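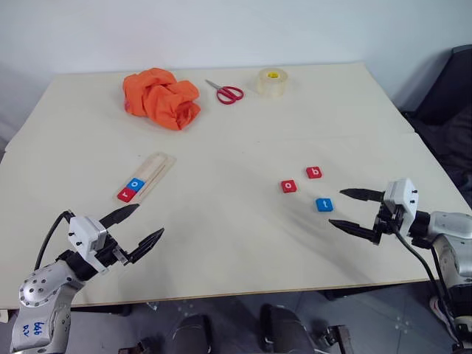 Stondonach Sewing Circle – Beginners' Group

Questions I get asked a lot

Do I need my own sewing machine?
Nope! We have 11 to share, and there's usually one free if you get here in the first half hour. If you love your own machine, bring it along (and please bring the foot pedal, I've driven home for mine twice).

I've never sewn a thing. Is that OK?
More than OK. I couldn't thread a needle when I joined. My first pillowcase had the opening sewn shut and I still use it as a dog cushion.

What does it cost?
It's $29 for the month, or $160 if you'd like to pay for the fall and winter together. Thread and pins are included. Fabric isn't, but the scrap bins are free to dig through and I've found some beauties in there.

What should I bring?
Fabric you've already washed, a tape measure and something to drink with a lid on it. That's plenty for the first night.

Can I use the fabric scissors on my paper pattern?
Please, please don't! Paper dulls them fast. Ask me for the paper pair.

Can my daughter come too?
Yes, from age nine up, as long as you stay with her. We get a few moms and kids on the same project and it's a lovely racket.

Do you take in alterations?
We don't, sorry. Try Marchetti on the main street – they did my sister's bridesmaid dress and I'd go back in a heartbeat.

Where do I park?
Behind the hall, off Miseck Lane. The gate code changed in August, so ask Carmela Fabbri for the new one when you sign up.

Page updated 16/09/2022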